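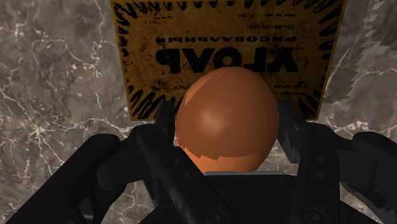
Rounded form in front of a printed package, gray-brown marble ground. Rendered still life.

Drawing Foundations, Zaddale Evening School
Session 4 handout: Light on round things
Updated 28/03/2022

Welcome to my favorite session of the whole course! Up to now we have worked almost entirely with line: contours, measuring, ellipses, all that careful looking along edges. Tonight we put the line down and start on tone. If you have ever wondered why your apples look like coins, you are going to enjoy the next two hours.

What to bring
Pencils in HB, 2B and 6B. A kneaded eraser (the gray putty kind, which you can pinch to a point). Three or four sheets of the Jendale 230 gsm paper from the supply list, or any paper with a slight tooth. A very shiny paper will fight you when you try to build up the darks. One round object from home, no bigger than a grapefruit and preferably all one color. An onion is wonderful. A golf ball is harder than it sounds, with all those dimples.

1. Value comes before everything
Value means how light or dark something is. Color confuses us here, and it does it constantly. A bright yellow lemon in shadow can be darker than a dull blue cup in full light, but the brain keeps shouting "lemon, yellow, light!" and the hand believes it. Squint. Squinting throws away detail and lets you see the big masses of light and dark, and it costs nothing. I squint so much in class that people ask if I need glasses (I do, but that's separate).

Before you draw anything, make a value strip: nine boxes in a row, white paper at one end, the darkest your 6B will go at the other. Do the two ends first and then the middle box. Fill in the rest by comparing neighbors. Most first strips bunch up in the light half, so press harder than feels polite.

2. The parts of light on a sphere
These are the terms we will use from now until October, so please learn them. Under one strong light, a matte ball shows:

Highlight. A small spot where the light source is reflected toward your eye. On a matte surface it is soft and wide, on a glossy one it is small and crisp. It moves when you move your head! Try it with a spoon at home.

Light. The area facing the source, brightest where the surface points straight at it.

Halftone. The surface as it turns away. This is where local color is easiest to judge.

Terminator. The boundary where the light stops reaching. On a smooth ball it reads as a curve, and it is softer under a big window than under a bare bulb.

Core shadow. The dark band just past the terminator.

Reflected light. Light bouncing back into the shadow from the table or wall. It is lovely, and everyone overdoes it. Keep it darker than anything in the light.

Cast shadow. The shadow thrown onto some other surface. Its edge is sharpest close to the object and gets softer with distance.

Occlusion shadow. The thin, very dark accent where the object touches the table. Leave it out and your onion floats.

3. Form shadow and cast shadow are different animals
This is the idea I most want you to take home. A form shadow belongs to the object: the surface has simply turned away from the light. A cast shadow is what you get when something else blocks the light. Form shadows usually have gentle edges on round things. Cast shadows can have hard ones, and they wrap over whatever they land on, so a straight ruler throws a curved shadow across an orange. Once you start noticing this you will see it on every bus and in every kitchen.

4. Edges
Edges do as much work as values. Sort them into hard, soft and lost. A hard edge pulls the eye, so spend it where you want attention. A lost edge is where two areas share one value and simply run together, and it takes nerve to leave it alone. Please be brave about this! Half the charm of a good tonal drawing is in the places where the outline has gone missing.

5. In-class exercise (50 minutes)
Set your object on plain paper with one lamp high and to the left. Turn the lamp so you get a clear terminator. Then:

Lightly draw the contour, five minutes and no more.
Draw the shape of the whole shadow side, form and cast together, and fill it with one flat middle-dark tone.
Stop and squint. Does it already look round? It should be well on the way.
Add the core shadow and the dark accent at the base.
Work the halftones from the shadow edge outward into the light.
Lift out the highlight last, with the putty eraser.

If there is time, move the lamp behind the object and do a ten-minute version. Backlit onions are glorious.

6. Common snags
Outline too dark. Soften it with the eraser before you shade, not after.
Smudging with a finger. Skin oil makes patches that won't take more pencil. Use a tissue or a paper stump.
Everything gray. Check against your value strip. You probably have boxes three to six and nothing else.

Homework
Three spheres or near-spheres from life, each lit from a different side, one page each. Label the parts of light on the first one only. Then one egg on a white cloth, no labels, as slow as you like. Bring all of them next time, including the one you hate.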